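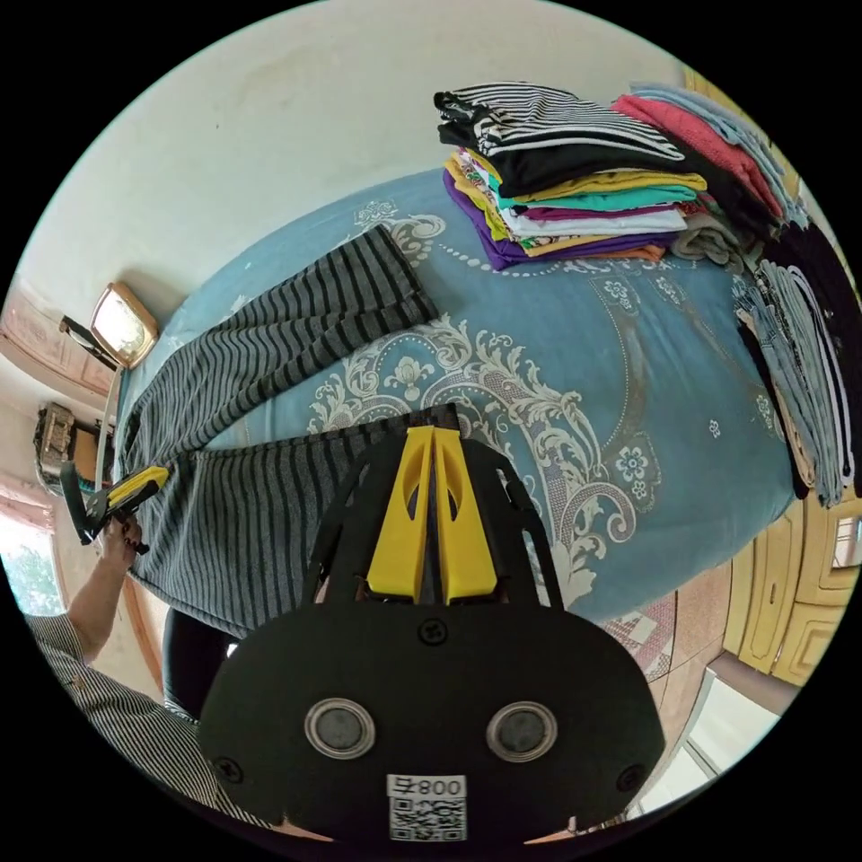
Striped knit trousers laid out on the bed.

What we learned from sending fewer emails

If you've been on the Farnelthorpe list for a while, you may have noticed that your inbox got a bit quieter over the spring. It was deliberate, and I've been itching to write about it, because the results have cheered up the whole marketing team and we think plenty of small shops could try the same thing.

Some background first. Like a lot of people who sell online, we had slipped into the habit of mailing everyone on the list whenever we had something to say. New stock, a price change, a reminder about the price change, a reminder that the reminder was about to run out. By January the average subscriber was hearing from us 15 times a month. Fifteen! I looked at my own inbox and realised I'd be cross with any shop that did that to me.

Chukwuemeka Omoregie had been saying so since the previous summer, to be fair to him. He looks after our mailing tool, Plarero, and he could see the open rate sliding a little further every month. Clicks were sliding faster. The unsubscribes weren't dramatic on any one day, which made them easy to ignore, but the list was leaking all the same, and it was often the long-standing customers who went.

So in February we tried something that made a few of us nervous. We cut the regular emails down to 4 a month for half the list and left the other half as it was.

The test itself was simple. We split the list at random, kept the same subject line style for both halves, and agreed not to fiddle with anything until the end of April. (I did ask to fiddle with it twice. I was told no twice.) The only thing that changed was how often people heard from us, and with fewer slots to fill we had to choose what went in them. That last bit turned out to be a lovely side effect. When you've only got one email a week you stop padding it. The one with the washing guide for wool, which we would once have squeezed in at the bottom of a discount mailer, got a whole email to itself and became the most replied-to thing we've sent.

Replies are what I most want to talk about. We'd never counted them before. They went into a shared inbox and whoever was free answered them. Over the three months of the test, the quieter half of the list sent us 237 replies, and the busier half sent 47. Same number of people in each group, same reply address. Some were questions about sizes, some were complaints, and a good many were just people telling us what they'd bought and whether it had survived the tumble dryer. I read every one of them with a mug of tea and it was the best market research I've done in years.

Sales, I know, are what you're waiting for. The quieter half spent slightly more over the whole period. I don't want to oversell this. The gap was small, and it took until the middle of March to show up at all. In the first two weeks the busier half was well ahead, and if we'd stopped there we would have called the whole idea a flop and gone back to our old ways. That's my strongest piece of advice if you try this yourself: decide on the finish date before you start, write it on the wall, and leave it there.

Unsubscribes were the clearest difference. They dropped in the quieter half from the first fortnight and stayed down. We also saw far fewer people marking us as junk, and Chukwuemeka is especially pleased about that one as it helps the rest of our mail get through.

It wasn't all good. We had a sale at the end of March that ran for three days, and the quieter group got one email about it. A handful of them missed it and wrote in to say they would have liked a nudge. Fair enough. We've now added a tick box on the preferences page for anyone who wants the extra sale reminders, and a decent number of you have already used it. I like this much more than guessing. You tell us, we listen, everyone's inbox is a bit happier.

We had a wobble over the welcome emails too. New subscribers used to get five in their first week, and we left those out of the test completely, so I can't tell you whether five is too many. I suspect it is. Mutua Barasa is rewriting them now, and her plan is to try two against five with everyone who joins from July. She's also taking out the countdown clock, hooray — I've never met a person who likes the countdown clock.

For anyone thinking of having a go, the whole thing cost us nothing apart from some patience. You need a list big enough to split, a tool that lets you tag the two halves, and one person who is allowed to say no to everyone else. Keep a note of what you sent and when. We used a plain spreadsheet with a row for each email, and it saved a lot of arguing later about which mailer had done what. And do count your replies, even if it means doing it by hand.

Our friends at Sturham ran a similar test on their text messages while we were doing ours, and compared notes with us over lunch. They saw much the same early dip and then the same slow recovery, although they stuck with fewer messages only for their regular buyers and went back to the old pattern for everyone else. I'd love to know whether that split would suit us. If you've tried anything like it, please get in touch.

From now on the whole Farnelthorpe list is on the quieter pattern. You'll get one email a week, usually in the morning at 8 o'clock, and the sale reminders only if you've asked for them. The preferences page is linked at the foot of every email we send, and you can change your mind as often as you like.

Next time, Mutua will be writing about the adverts we've been running on Toft, including the one with the typo in the headline that did better than the corrected version (we've left it up for now, and she has theories). If you've got questions about the email test before then, just hit reply. Somebody will read it, and it'll very probably be me.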